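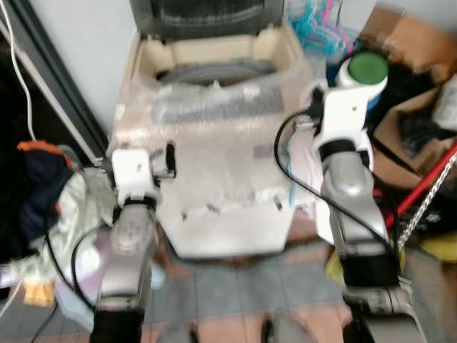
Four hundred and fifty-four was the number they wanted by the end of the month, the other operator told me, and she didn't see what the machine was going to learn from the last hundred that it hadn't got from the first. She had her shoes off under the desk. She said Pluvix paid by the accepted episode, so what it learned was up to Pluvix.

I had been there eight days. Before that I sold flooring in Pukamthorpe, which is a job where you also repeat yourself, but the people you repeat yourself to go home afterward.

The work went like this. You took hold of the two handles, you waited for the tone, and you did laundry. Shirt into the washer, shirt out of the washer. Lid up, lid down. The arms did what your arms did, a little late. When you were finished you pressed the pedal, and a box came up asking whether the episode was a success. There were two answers. I asked if there was a third, for when the shirt went in but you wouldn't have wanted anyone to see how, and the shift lead said to use my judgment, then sent around a note saying judgment was costing us throughput.

By then I had 316 accepted and 37 thrown out. I kept the thrown-out ones on a page in my notebook with the reasons they gave. Too slow. Hesitation. Hesitation. Operator corrected grasp. That one bothered me. I had missed a sleeve, noticed, and gone back for it, the way anyone would. The reviewer at Stediretti, wherever Stediretti was, wanted the sleeve caught the first time.

"So it only ever sees people getting it right," I said.

"It sees us," she said. "Don't flatter yourself."

In February, before my time, they'd had a visit from the client. She told me about it while we waited for a reset. Two men and a woman stood behind the operators for an hour and used the word natural. They wanted natural motion, natural variety, a natural home. Afterward the shift lead went out and bought more clothes. The rule since then was that you changed the pile every ten episodes, and the change had to be random, so there was a chart telling you how.

I followed the chart. I also started doing a thing I didn't mention to anyone, where I'd give each sock a small shake before it went in. My mother shook socks. There's no reason for it. I did it on every sock for the rest of that week, and every one of them was accepted.

"You're shaking them," she said finally. She'd been watching my screen.

"Does it matter?"

She thought about it - longer than I expected. The policy they'd trained the month before was called Chuang, and they ran it in the evenings after we left, and in the mornings there was a line on the board saying how it had done. The line was always better than the last line. I had never seen the thing run.

"Has it ever done a whole load?" I asked. "With no one on the handles?"

"It says so on the board."

"Have you seen it?"

She put her shoes back on. The tone went, and she took the handles, and I watched her pick up a sock, hold it over the drum, and shake it twice before she let go.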